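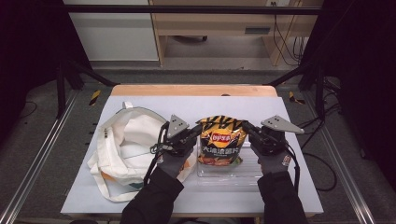 おやつの荷造りギャラリー

こんにちは!今回はおやつの荷造りの話です。旅行の荷造りは大の苦手で、前の晩に半泣きで靴下を探すタイプなんですが、おやつを袋に詰めるのだけは昔からやけに好きで(遠足の前の日がいちばん楽しかった子どもでした)、大人になった今も、集まりがあるたびに張り切って詰めています。

今回の行き先は、友だちのボリスラヴ・リスティッチさんのお宅の新年おやつ会。Borislav Ristić と書くそうで、はじめてメールをもらったとき、最後の文字の打ち方がわからなくて、しばらくコピペで返事していました。毎年お正月休みにみんなでおやつを持ちよって、夕方までだらだら食べて、余ったぶんは交換して帰る、というゆるい会です。今年で四回目になります。

決まりごとはひとつだけあって、予算は一人1,000円まで。去年、わたしが調子に乗って輸入菓子の店「Plalov」でチョコばかり買いこんでしまい、見事に予算オーバーで、そのぶん洗いものをやりました。なので今年はちゃんと考えました!まずPlalovで600円ぶん、残りは駅前の「ブリカー」(看板は Briker です)のお買い得かごから。あのかご、あなどれないんですよ。賞味期限が近いというだけで、普通においしいおせんべいが入っていたりします。

さて、荷造りの主役はなんといってもポテトチップスです。

大きな袋菓子って、詰めるのがほんとうに難しいんです。軽いくせに場所をとるし、下に入れたら割れるし、上に入れたら持ち手のあいだからぴょこんと飛び出すし。わたしは長いこと「最後にむりやり押しこむ派」だったんですが、去年の会で開けてみたら半分くらい粉になっていて、みんなでスプーンですくって食べるはめになりました(それはそれでおいしかったんですけど、ギザギザの厚切りチップスを選んだ意味がまるでない!)。

それで今年は順番を変えて、ポテトチップスの居場所を先に決めてから、まわりを埋めていくことにしました。布のトートバッグをテーブルにくしゃっと広げておいて、口を大きく開ける。いきなり袋を入れようとすると布がくっついてきて、底にたどりつく前に引っかかります。先に手で底のあたりまで開いておくと、するっといきます。

あと、袋の持ち方!上のギザギザの閉じ目をつまんでぶら下げると、中身が全部下にたまってしまうんですよね。左右から軽くはさんで、立てたまま持ち上げるのが好きです。まっすぐ入れられるし、袋の絵もちゃんと正面を向きます。正面を向いていると、なんだかうれしい。バッグをのぞいたときに最初に目に入るのが、おいしそうなチップスの絵だったら、それだけで着くまでの電車が楽しくなります。

透明のトレーもよく使います。四角くて中が見えるやつです。小さいお菓子をばらばら入れるとすぐ迷子になるので、飴とか個包装のクッキーはトレーに並べてからバッグへ。家では引き出しの整理に使っているものを、そのまま持っていっています。ふたがないのでバッグを斜めにすると大変なことになりますが、そこは、こう、気合いで。

それから「大波浪」という名前、すごくいいと思いませんか。大きな波。ギザギザの厚切りを波に見立てるなんて、声に出して読むだけで塩気を感じます。漢字のパッケージは眺めているだけで楽しくて、読めるような読めないような、あのもどかしさがたまりません。ボリスラヴさんに漢字の意味を説明したら「じゃあ食べると船酔いするのか」と聞かれました。しません。

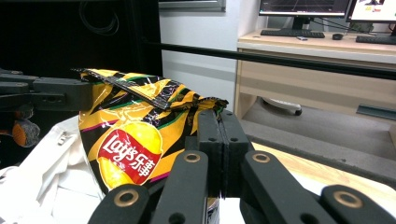

黄色に黒の斜めじま、赤いロゴのそばに「乐事」の文字。袋のてかてかがいい感じ!

このしましま、遠くから見ても一発でわかるので、おやつ会のテーブルではかなり有利です。地味な袋のお菓子はどんなにおいしくても最後まで残りがちで、去年はわたしのイチ押しの黒糖かりんとうが、誰にも開けられないまま帰ってきました。今年はお皿に出しておく作戦でいきます。

袋のしわについても少し。わたしは、ぱんぱんの袋よりちょっとくしゃっとした袋のほうが好きなんです。バッグの中でとなりのお菓子となじんでくれるし、手ざわりにも味がある気がします。でも友だちは断然ぱんぱん派で、しわのある袋を見ると「誰か先に触った」と言って別のを取ります。お店で並んでいるときにそういうことを言うので、ちょっと恥ずかしい。

布バッグのほうは、白い生地のものが今のところいちばん使いやすいです。くたっとしているのでどんな形のお菓子も受けとめてくれるし、中が明るいから奥のほうの飴も見つけやすい。汚れは目立ちます。カレー味のものを入れるときはかなり緊張します。紺色のも持っていて、そちらは「テラノ」(Telano)という雑貨屋さんで500円だったんですが、底が浅くて袋菓子が横倒しになるので、今はもっぱら図書館用です。

ついでに、今年の最終的な詰め方も書いておきますね。来年の自分のために。

いちばん下、かたいもの。缶入りのビスケットと、みかん二個(みかんは予算に入らないことになっています。なぜかはもう覚えていません)。

その上に、飴とクッキーを並べたトレー。

トレーの横のすきまに、丸めたふきんと紙ナプキン。ここがすかすかだと歩くたびに中身がごそごそ動きます。

いちばん上、ポテトチップス。立てて、正面を向けて。持ち手は袋の上でむすばないで、片方の肩にかけるだけ。むすぶと上から押さえる形になってしまって、去年の粉事件はどうもこれが原因だったみたいです。

こうして書いてみるとたいしたことはしていないんですが、詰めている時間がほんとうに楽しくて、一回詰めて、気に入らなくて全部出して、また詰めて、というのをお茶を飲みながらやっていました。家族には「出発は何時なの」と三回聞かれました。

お買い物のメモも。ブリカーのお買い得かごは夕方のほうが品ぞろえがいいです。Plalovは棚の並びが変わって、塩味のものがレジの左に移りました。前の場所に入浴剤が並んでいて、一瞬お店を間違えたかと思いました。

次のおやつ会は2月で、テーマは「あったかい飲みものに合うもの」に決まっています。会場は喫茶「クラスニチ」(Krasniqi)の奥の席をお借りする予定で、こちらは持ちこみできる日が限られているので、参加するみなさんは早めに連絡くださいね。予算はやっぱり1,000円です。わたしは、懲りずにかりんとうを持っていきます。

1/2/23 更新

コメント欄で、みなさんのおやつの詰め方もぜひ教えてください。割れやすいおせんべいの運び方を特に知りたいです!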